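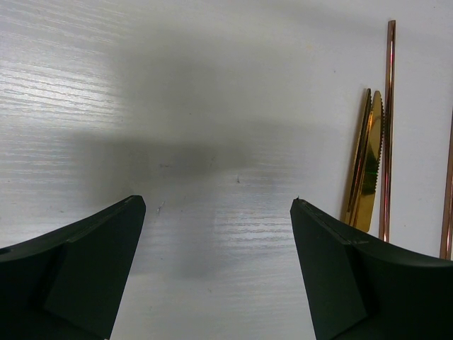 June 14, 2025 – bench surfaces, continued

Good day on the tabletop question, and I want to get it down before I forget the order I did things in. We've been arguing for weeks over which finish goes on the new sorting benches, and I have come around completely on the white wood-grain. I was the one who wanted plain gray! But look at how the grain behaves under a bright light: the streaks run side to side, thin and a little wavy, and where the light lands they go silvery, almost like brushed metal. Then it drops into soft shade and the whole surface calms down. Plain gray never did anything like that. It just sat there looking like a filing cabinet.

What I was after today was glare. Prys Jarman had the fair complaint that a glossy white top would be miserable to work over, especially for picking out small clear parts. So I set up the desk lamp on the long arm and tried it from the left, from the back, and from straight overhead, with the Jalik sample and the Skirnby sample next to each other.

Lamp from the left, low: worst of the lot. The Skirnby board throws a hard white patch and you lose anything clear that you put in it. The Jalik board does it too, but the patch is broken up by the grain and I could still find a washer.

Lamp from the back: pretty, useless. You get the full sparkle and you squint.

Lamp overhead, pulled up as high as the arm goes: lovely. Both boards are fine. I'd work at either one all afternoon.

So the lamp matters more than I gave it credit for, and we should fix the lamp rail higher than the drawing says. Demyd, can you change that on the sheet? The hole spacing can stay as it is.

Next I turned the Jalik board a quarter turn so the grain ran toward me. Big difference, and I didn't expect it. With the grain running across, my eye slides along it and small things stand out against it. With the grain running away from me, anything long and thin (pins, the little springs, cut wire) wants to hide between the lines. I dropped a handful of pins each way and tried to pick them all up without feeling for them. Across was easy. Away, I kept missing one or two and finding them with my palm. Ouch.

Decision for now: grain runs left to right on every bench, including the short return at the end, even though that means turning the sheet and wasting a strip. Prys will hate the waste. Prys, the strip can be the shelf under the label printer, I measured it and it fits.

Cleaning. I did the usual rounds on offcuts of both boards: pencil, marker, coffee, the blue layout dye, and a smear of the sticky stuff left by the packing labels. Pencil comes off with a damp cloth. Coffee, same. Marker needed alcohol and then it was gone, no ghost. The dye is the one to watch. On the Skirnby offcut it left a faint blue line along the texture, and I went back to it after lunch with a nylon brush and got most of it but not all. On the Jalik offcut it came out on the second wipe. Label glue was annoying on both and I ended up using a plastic scraper with a drop of oil. Dried crumbs sit in the texture a little, so we'll want a soft brush hanging at each bench, and please not the stiff one from the lathe.

Scratches. Dragged a steel rule, a key, and the foot of the small vise. The rule and the key left nothing I could find by eye. The vise foot left a dull track on both boards, so the vise gets a rubber pad, end of discussion.

Money, since someone will ask. Gritari quoted 1,770 for the whole run in the Jalik finish, cut and edged. Tshabalala came in at 809, but that is for bare sheets and we'd be doing the edges ourselves. I love doing edges and I still don't want to do that many. They also have a 30 day wait on the white, which would push us into July. I'm leaning toward Gritari and getting on with it. Demyd Dmytriv knows somebody with an edge bander we could borrow, so I'll hold off on ordering until he has asked.

Still to do:

Check the front edge. I'd like it rounded over a bit, my forearms were sore from leaning on the sharp sample.

Try the overhead lamp again after dark with the ceiling lights off. Everything today had window light mixed in.

Heat. Haven't put anything warm on either board yet and the glue pots have to live somewhere.

Ask Prys if the parts trays should be dark. White trays on this top are hard to find at a glance, and I've got 2 black ones from the old bench we could try first – they're in the drawer with the calipers.

Both sample boards are leaning by the sink. Please leave the pencil marks on the backs, they show which way the grain went in each test.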